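Team kit laundry, December

The Murkance rec league owns over 100 pieces of kit, and the red sets came back from the wash this month. We sort and fold them in the back room at Suvarna Hall before they go into the team bags. Hayley Goodall took notes on repairs.
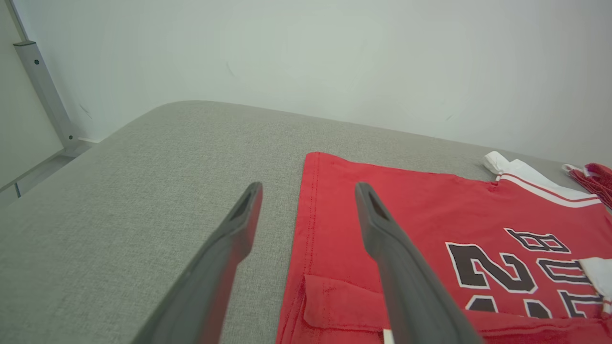
Folding starts with each jersey laid flat on the padded top by the wall. Check the seams first, then the trim. The red ones have a small white tag at the edge, and sizes get read off before anything is stacked. Large sizes go in the left bag. We had 15 done by noon.

Shorts are paired with a jersey at this stage. The red jersey with 23 on the front has striped trim at the armhole, and the red shorts are still in a pile farther back, waiting to be folded.
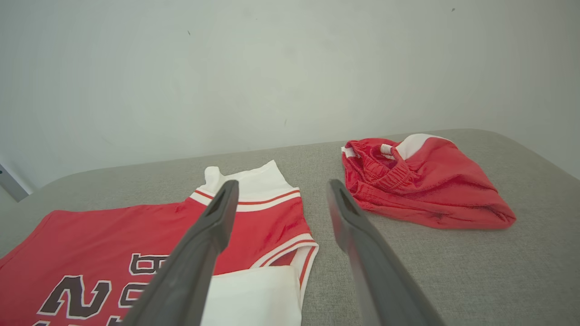

Asanka Mridha wrote in to ask that the sets be folded with the number facing up, as it saves unpacking the whole bag on game night. We will do it that way from now on. Three sets still need new drawstrings.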